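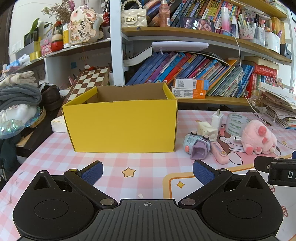

Ticket 1519: Bill tracker shows wrong status for protest and roadway bills

Product: Wumer legislative tracker
Reported by: Naledi Maluleke
Assigned to: Sibusiso Motaung
Opened: 26 August 2019
Priority: 2

Problem
Bills sent back to committee after a floor vote still display as "Passed chamber." The public page and the email alerts both carry the wrong status. Bills that were never sent back display correctly.

Steps to reproduce
Open the state filter, select Public Assembly, sort by last action. Compare the status column with the action history on the bill page.

Log

Motaung: Reproduced on staging. The import job returns 200 and the action history is complete. The status field is not recalculated when the new action is "Recommitted."

Motaung: The action table was last edited in February, when Venter changed its feed codes. "Recommitted" was mapped to an empty value. The job skips empty values and keeps the old status.
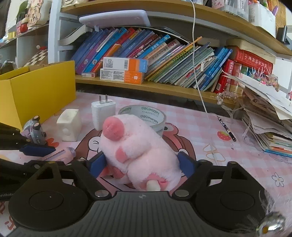

Mapping corrected on staging and the import rerun for one state. Statuses now match the action history there. The alert queue is on hold until the full rerun finishes, so subscribers don't get a second wrong notice.

Maluleke: Can the rerun be limited to the current session? Closed sessions are archived and locked.

Motaung: Yes. Session flag added. Batch size set to 900, same as the nightly job.

Baloyi: Reviewed and approved for production.

Status: Pending deploy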